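Boltden Forums > Screen Talk > Awards and Festivals

Thread: Fontana Awards night, who else stayed up for the whole thing?

secondreel
I am still buzzing! Six wins for Dedari, including best drama, best editing and the sound award I have been begging them to give it since the first season. I had my whole snack setup ready before the preshow and I don't think I sat down properly until the writing award was over.

For anyone who missed it, the stream started at 7 pm and ran until close to 11. They moved the craft awards into the main broadcast this year and I loved it. The editing team got a full speech, no music playing them off, and one of them thanked the person who fixed the office coffee machine during the finale cut. That's the kind of thing I watch for.

What did everybody think? Did your favorites win? Did you fill out a ballot? 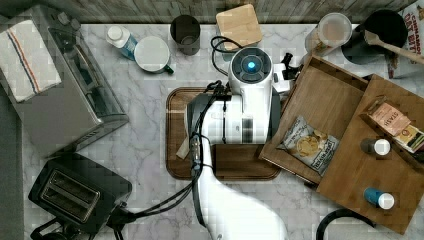 AWARDS NIGHT REACTIONS

matinee_moth
Yes yes yes to the sound award. The train station episode alone deserved it. I watched that one with headphones on and had to pause twice.

My ballot was a disaster, though. I had Rakel down for nearly everything and it went home with one, for costume design. One! It's a gorgeous show and I thought the lead performance was the best thing on television all year.

porchlight88
Going to be the grump here. Dedari is good. It's not six awards good. Season two had that long stretch in the middle where they're all stuck at the lake house and nothing moves, and I remember this very forum complaining about it every week. Now it's the best drama of the year?

Rakel had eight episodes and not one of them dragged.

secondreel
The lake house episodes are my favorites! I know I'm in the minority. They let the two sisters sit in a room and be mean to each other in real time and it pays off so hard in the finale.

porchlight88
It pays off in the last ten minutes of the finale. I could have used some of that payoff in April.

tallgrass
I'm with secondreel, I rewatched the whole season in May and the lake house stretch plays much better when you're not waiting a week in between. On a weekly schedule it felt slow. In two evenings it felt like a stage play. I'd bet a lot of the voters watched it that way too, since they get the full season at once.

matinee_moth
Ooh, that's a good point about the voters. Does anyone know how many people vote on the Fontanas now? I thought it was a tiny group.

creditsroll
It was 700 for a long time. They opened it up after the last rule change and the number they gave on stage was 1506. So more than double. The host made a joke about it and you could tell half the room hadn't heard.

I think that explains Rakel, by the way. The old group loved a short, pretty, quiet series. A bigger group goes for the show everybody has seen.

porchlight88
Okay, that's interesting and also makes me a little sad. The old Fontanas were the one place a show like Rakel could clean up.

tallgrass
Costume design isn't nothing! And that speech was lovely. She held up the little swatch book she'd carried through the whole shoot.

matinee_moth
I cried at the swatch book. I cried at a swatch book at 10:30 at night in my pajamas.

creditsroll
Small complaint, since we're all here. The stage. Why was it so dark? Half the presenters walked up to the wrong microphone. The hall holds 3000 people and from the wide shots you'd have thought it was a school gym with the lights off.

secondreel
I liked the dark stage! It made the clips look fantastic on that big curved screen. But yes, the microphone thing happened way too often. The two comedians who walked to opposite ends and just shouted their lines at each other might be my favorite bit of the night.

porchlight88
Fine, that was funny. I'll give them that one.
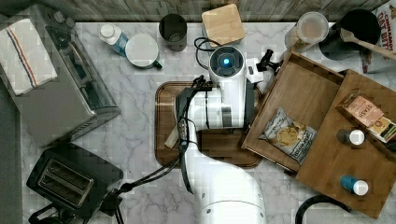

PREDICTIONS AND NEXT SEASON

secondreel
Moving this along, because I can't help myself. Who's winning next year? Dedari is coming back for a third and final season, so you have to think they'll get a goodbye award of some kind. Beyond that it feels wide open to me and I'm so excited about it.

creditsroll
Final seasons do badly at the Fontanas. People always expect a victory lap and then it wins for music and goes home. I'd look at the limited series category. It was thin this year and three or four big ones are already shooting.

tallgrass
Disagree on final seasons. That was the old voting group, and you said yourself it's a different crowd now. I have Dedari winning drama again and the older sister finally getting her acting award. She should have had it this time. The voicemail scene!

matinee_moth
THE VOICEMAIL SCENE. How did she lose?

porchlight88
She lost to a very good performance in a very good show and I was happy about it. But I'd be fine with her winning next year. See, I'm not a total grump.

Has anyone heard if Rakel gets a second season? I keep reading that it was always meant to be one and done.

matinee_moth
I've seen it both ways. I kind of hope they leave it alone? The last shot with the ferry is perfect and I don't want to know where she went.

porchlight88
I do want to know where she went. I want 30 more episodes about where she went.

creditsroll
So the person who complained about slow episodes wants 30 of a woman on a ferry.

porchlight88
Yes. It would be a well-paced ferry.

secondreel
I'd watch it! I'm putting up the ballot thread for next year as soon as the eligibility list is out, same rules as always, one point per category and two for best drama. matinee_moth, you get to pick the tiebreaker question since you came in last.

matinee_moth
I accept. It's going to be about costumes.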